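I have finally sorted out the airing cupboard, and I'm so pleased with it that I keep opening the door to have another look!

It started on Wednesday, when I went in for a pillowcase and came out with a swimming towel, two odd napkins and a fitted sheet for a cot we gave away when we left Clerneck. Everything had been shoved in sideways for years. So I pulled the whole lot out on to the landing and made a rule: two sets of sheets per bed, and the rest had to go.

My friend Liesl Holzer swears by keeping each set inside one of its own pillowcases, and I'd always thought that sounded like a faff. Well, I was wrong. You fold the sheet and the duvet cover, pop them in and fold the top over – done. It takes me up to 3 minutes a set, and most of that is me fighting with the elastic corners.

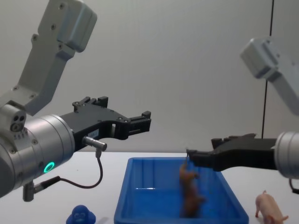 Towels were harder. I'm fond of the stripy Bachmann ones even though they've gone thin, so they've been moved to the bottom shelf for muddy dogs and leaks under the sink. The good ones are rolled up on the middle shelf, where even the children can reach them.

Two big bags went off to the animal shelter in Grinden, which was very glad of the old blankets. I kept my gran's tablecloth, of course. It doesn't fit any table we own and I don't care one bit – it has the top shelf all to itself.

Next is the cupboard under the stairs, and I've already found a torch in there that I'd been blaming my brother for losing.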